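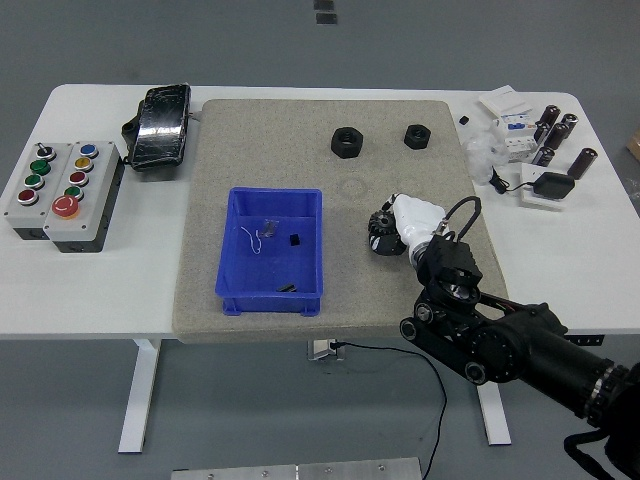 Which gripper for mixed small parts - two-finger, or something softer?

Asked by Mariama Agyeman

Hello everyone, and sorry in advance for the length. We're setting up a bench where one arm picks odds and ends off a mat and drops them into a bin. The parts are a right old mixture: nuts in two sizes, small black cubes, little clear bags, bits of thin wire, and now and then a capacitor or a breaker.

I've been trying two grippers since November. The Timell is a plain two-finger one and it's lovely on the nuts, very repeatable, but it makes a mess of the bags. The Estis has softer tips and copes nicely with bags, then lets the smaller nut roll out of its grasp more often than I'd like. I logged 264 picks with each, same parts, same speed, and overall they came out so close that I'm none the wiser!

Our budget is 2,000 all in and I'd rather not buy a third gripper only to find the trouble is somewhere else. Has anyone compared these two properly, or found one that does the lot?

Answer from Aurelio Montes

I've used both, and I'd keep the Timell and change the fingertips. Thin silicone pads made a world of difference to ours on bags, and they cost next to nothing. Do make sure you re-teach the closing width afterwards (I forgot, and spent a whole afternoon blaming the controller).

I'd also split your log by part. An overall score hides everything when one gripper is good at nuts and the other at bags. Wire deserves its own column too, as a curled piece lying flat is a different job from one with an end sticking up.

What is your mat like? A bit of give underneath lets the tips press down and get under flat things. On a bare tabletop I had to come in 6 mm higher to be safe and missed half of them.

Answer from Dorian Guérin

Get a suction one. We have a Valdovinos and it's fine.

Comment from Mariama Agyeman

Thank you both. Dorian, does yours manage anything with a hole in the middle? That was my worry with the nuts.

Answer from Tainá Vasconcelos

Suction won't like the nuts unless the cup is small enough to sit on the rim, and it'll be hopeless on wire. I'd go with Aurelio's pads first. Please also check how your cable is looped at the wrist - ours at Tastelville was tugging slightly at full reach, and we put the bad picks down to the gripper for weeks. Run your far-side picks as a separate batch and see if they're worse.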